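The Gray Bin and Other Catch-Alls: A Gallery

Every place I have ever lived or worked in has had one container where things simply end up. You know the one. It starts out with a purpose (mittens, mail, batteries) and by October it has a shoehorn in it and somebody's half of a walkie-talkie. I have been collecting pictures of these for years now, my own and ones from people who know I like them, and I finally got around to putting up a page. This is the fourth gallery on the site and easily my favorite so far.

A few words on what counts, as I do get mail about it. A catch-all has to be open on top. Drawers are a separate subject and I have a whole separate page for drawers. It also has to hold things that don't belong together, so a bowl of apples is out, but a bowl of apples with a tape measure in it is very much in! Size doesn't matter. The smallest one I ever got was a saucer from the Hollmann tea set my aunt left me, and the biggest was a feed trough.

I've only kept the ones where I had something to say. The rest are in a shoebox, which I suppose makes the shoebox number 12.

On to the bins.

Gray is my favorite color for a catch-all, and I will argue this with anyone. Wicker eats small things, clear plastic makes you look at your mess all day long, and white shows every mark. A plain gray bin with straight sides just lets the stuff be the stuff. Put something purple or green in it and it practically glows. I have two Brurnar bins at home, the deep kind, and I've been trying for ages to get a third in the same shade, but they changed the color on me and the new one is nearly blue.

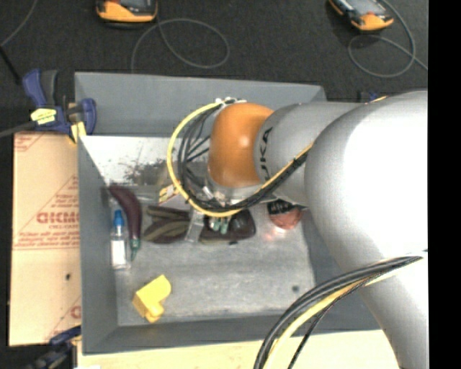
Assorted things in a gray bin, with a long, curved purple eggplant shape along the left side, green end down. KUKA arm in silver and orange.

I can't get over that purple. It's the sort of thing that makes a catch-all for me, one big odd shape that takes up a whole side and makes everything else work around it. My own kitchen bin had a rolling pin doing that job for most of a year. I moved it to a proper hook last winter and the bin has looked wrong ever since.

Scuffs, too. I like a bin floor with a few scuffs on it. New ones have that slippery look and everything slides to one end when you pick them up. Mine took a good 4 months to get comfortable, and the one by the back door still isn't there.

Some notes on size, for those who asked after the last gallery:

A bin you can reach to the bottom of without bending is the right size for a kitchen. Mine sits on the counter next to the toaster.

For a workshop or garage, go wider before you go deeper. Deep bins turn into layers, and the bottom layer is from a different decade. I dug 7 pencils out of the bottom of mine in spring, all of them with the same tooth marks (mine, I'm afraid).

Lids, no. I tried one from Astix and it was a perfectly nice lid, but within a week there was a pile on top of it, so now I had a catch-all on top of a catch-all.

The flea market at Vososgate is still the best place I know for old ones, if you can get there before the tables are picked over. Enamel basins, bread crates, those heavy gray trays that used to hold machine parts. Bring small bills and something to wipe them out with. I came home with a crate last time that smelled of onions all the way through the drive and for a good while after.

The page has had 900 visits since I moved it over, which tickles me no end. If you've got a bin, bowl, basket or bucket full of things that have no business being together, send it along and tell me which thing has been in there the longest. That's always the part I want to know. Next gallery will be windowsills, so start looking at yours.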